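Grorley Film Festival: frequently asked questions for submitting filmmakers

The answers below apply to features and shorts. Terms in capitals on the entry form have the meanings given in the Regulations, and where the two differ, the Regulations apply.

What counts as a feature?

Any film with a running time of 70 minutes or more, including end credits. Anything shorter is treated as a short. There is no separate mid-length section.

When do entries close?

Entries close at noon at the end of April. The form locks automatically. A draft that has been saved but not paid for is not an entry.

How many films do you receive?

The last edition received 976 entries across both sections. Of these, 384 were features.

Does my film need to be a premiere?

Features must not have been shown publicly in the United Kingdom before the festival. Screenings abroad do not affect eligibility. Shorts have no premiere requirement. A private cast and crew screening is not a public showing, provided no tickets were sold.

Can I enter a work in progress?

Yes, if the picture edit is locked. Temporary sound, missing titles and ungraded footage are acceptable at the viewing stage. State on the form which elements are unfinished. Selectors are not told to make allowances for anything left off the form.

How should I supply the viewing copy?

Upload it through the Trinenero portal. Links to other hosting services are not opened. The file should be H.264 at 1080p, with stereo sound, and the password field must be left blank - the portal applies its own. Replacing a file after payment is possible once, and the new version goes to the back of the viewing queue. 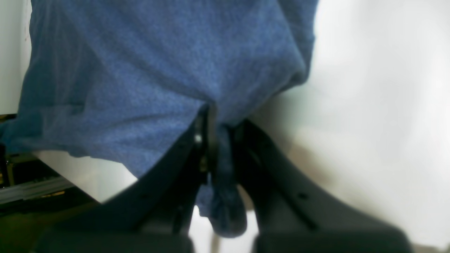
A director who entered a short last year wrote to ask why a replaced file should lose its place, when the only change had been a corrected subtitle. The portal cannot tell a subtitle correction from a new edit, so every replacement is logged as a new upload. If the fault is confined to subtitles, leave the original file where it is and attach a corrected SRT file under Additional Materials. This does not alter the queue position.

Are English subtitles required?

Yes, for all dialogue in other languages. They may be burned in on the viewing copy. On the screening copy they must be a separate track.

What is the Danladi Prize?

The Danladi Prize is given to a first or second feature. Entry is automatic for eligible films and there is no extra fee. Eligibility is judged on the director's credits alone. Films with two directors qualify only if both meet the rule.

What screening format do you need if my film is selected?

A DCP, unencrypted where possible, at 24 or 25 frames per second. The main venue, the Grandeo, has 9 screens, of which the festival uses only those with 5.1 sound or better. Drives must arrive formatted as EXT2 or EXT3. Encrypted copies need keys valid from the day before the first screening until the day after the last.

Do you pay screening fees?

Features outside competition receive a flat fee, set out in the invitation letter. Films in competition do not.

Will I get feedback if my film is not selected?

No written feedback is given. Decisions are sent by email to the address on the form - check it before paying, as it cannot be edited afterwards.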